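Subject: Re: [small-kitchens] Mug tree or hooks under the shelf?
To: small-kitchens list

Hello all,

I read the questions from February again and I am sorry to answer so slowly. The earlier message said:

> We have moved to a flat in Poddale and the kitchen has one
> worktop and no wall cupboards. I would like the mugs to stay
> out, but my husband says a mug tree only collects dust and
> falls over. Hooks would mean drilling, and the landlord must
> be asked. Also, where do you put the dish rack when it is not
> in use? Ours is a big wire one and it takes half of the space.
> Any experience is welcome.

About the dust I must agree with your husband a little. If a mug hangs there for two weeks, I rinse it before I use it. But we drink from the same mugs every day, so for us it is not a problem. The falling over depends on the base. My first tree was a Fikeo with a small round foot, and when I took a mug from one side, the other side went down. I lost a good cup like this. The one I have now has a square wooden base and it stands well. I try to keep the same weight on both sides, and I don't hang the very big mugs at all.

For the dish rack I can recommend the folding kind, in wood. When the dishes are put away I fold it and stand it between the bread bin and the wall. It must be dry before you fold it — I forgot this once when we went away for 3 days, and the slats had grey spots when we came back. I sanded them and put a little oil, and they are fine now. It carries plates very well and bowls not so well. For pans I use a towel.

The other thing which helped us was to stop keeping vegetables in a plastic box. We use a low woven basket and it simply moves around the table, wherever there is room.
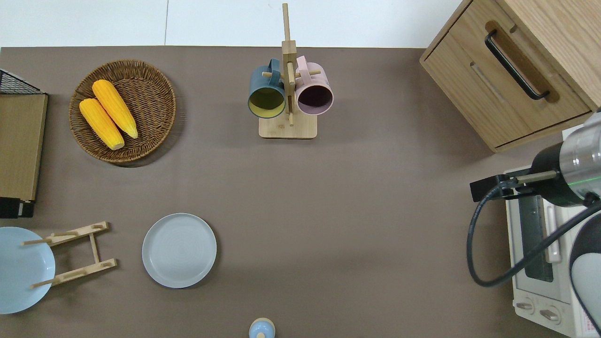 The toaster oven is the thing I would think about first, before the mugs. It needs free space around it, and it decides where all the rest can go. We had ours in the corner and had to pull it forward every time. Now it has a fixed place at the side, and what stays near it is only what can be near a hot thing. I keep the basket and the tea towels well away.

I have one question in return. Does anybody have the small drawer cabinet from Turon, the one 50 cm wide? I would like to know if the drawer still runs smoothly when it is full of cutlery.

With kind regards from Kordestani Street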